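Search tips
Enter keyword
Go

Laundry tips: are two-finger hand grippers any good on clothes?

Drultilby says its hand-held grippers can "handle the wardrobe." I doubted that, so I put them to work on the messiest job in the house and compared them with the Mustis, a stiffer pair I paid 159 dollars for in December. I'd skip the sales video. It shows one folded towel.

Tip 1. Start with the basket, and pull from the side

Thick knits on top will fool you into grabbing from above. Go for whatever is hanging loose and pinch that. Dark clothes are a pain, since it's hard to see where one ends and the next begins.
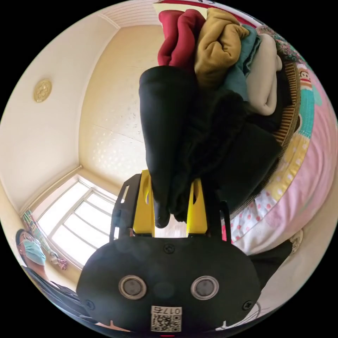
Tip 2. Use a bed, and use two

One gripper drags. Two can spread. Lay long things like pants lengthwise and work from the waist down, with a gripper in each hand. A woven mat under the clothes is my preference over a bare quilt, which wants to come up with the cloth.

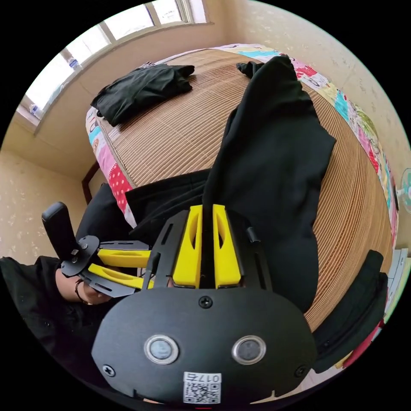

The Mustis fingers are harder and slid off thin cotton all day. The yellow Drultilby ones held better, but "better" isn't the same as the 3 second fold in the brochure. I never got near it.

Tip 3. Don't be proud, use your hand

If a bundle has to come up high so you can find the hem, lift it by hand and bring the gripper in underneath. Purists in the Usbridge tool swap will tell you this is cheating. They also iron socks.

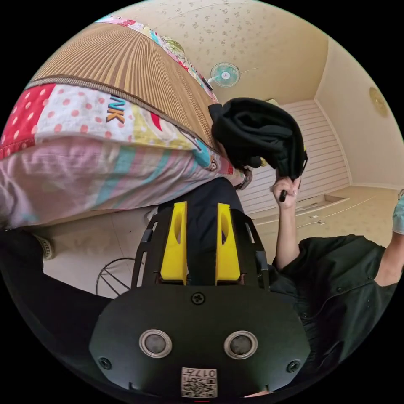

Keep the fingers parallel and close them slowly. Squeeze fast and a fold squirts out the front. I'd also clear the floor first — a long sleeve will find anything you leave down there.

Tip 4. Hoods and thick folds

Pinch a good fat bunch with one gripper and steady the cloth with the second. A thin pinch slips.
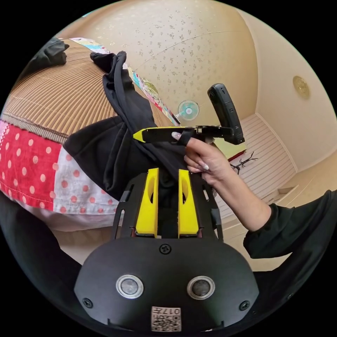 Work from the heavy end, and let go of one side before you turn the other. Would I buy the pair again at 267 dollars? No. Would I borrow it? Sure.

Comments

foldedtwice: Nearly 600 dollars for the set in my area. I'll keep my hands.

Lu: Did you try fleece? Mine holds fleece fine and drops everything else.

gray_mitten: Agree on the mat. Still not convinced on the rest.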